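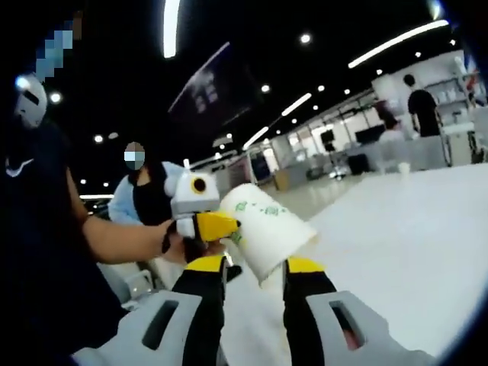
White paper cup with a green leaf print.

Mutiso Parish and Township Atlas, second edition
Reviewed by Anika Lindgren

I have used the first edition of this atlas at the local history room in Trenwood for years, mostly to answer the question of which shire a given farm was in when somebody's great-grandfather paid rates on it. The second edition came out in February. It costs $47, and the main change is that the boundary maps have been redrawn in colour.

The old maps used dotted and dashed lines for parish, shire and county, and where all three ran along the same creek you needed a magnifying glass. Now each has its own colour and they are printed side by side. I could follow the old Vevico riding boundary from the river to the railway without losing it once.

Place names are handled well. Each entry gives the current name, any earlier spellings, and the date the name was gazetted if there was one. Trenwood has three spellings listed, including the one on the old post office stamp. Where the origin of a name is disputed the authors, Wilson Cuadros and Amparo Mosquera, set out the competing accounts and say which records they come from. I would have liked page numbers for those records. Often you get only the name of the collection.

The section on amalgamations is new and runs to 20 pages. It covers the eight mergers that produced the present council, with a table for each showing which wards went where. The Plenico table has an error: the northern ward is shown going to the wrong shire, although the map on the facing page has it right. Pencil it in when you get your copy.

Coverage stops at 2000, so the later ward changes are missing. The introduction says so, but the cover doesn't, and anyone buying it to sort out a recent address will be disappointed.

The binding is better than before. My old copy shed its centre pages in the first year. This one is sewn and lies flat on the desk, even open at the fold-out – useful if you are tracing. The paper is a bit shiny under a desk lamp.

The index lists parishes and townships but still leaves out homesteads and railway sidings, so keep the first edition's loose supplement if you have it. I'd buy it for a library or a society. For family research in a single parish, borrow it.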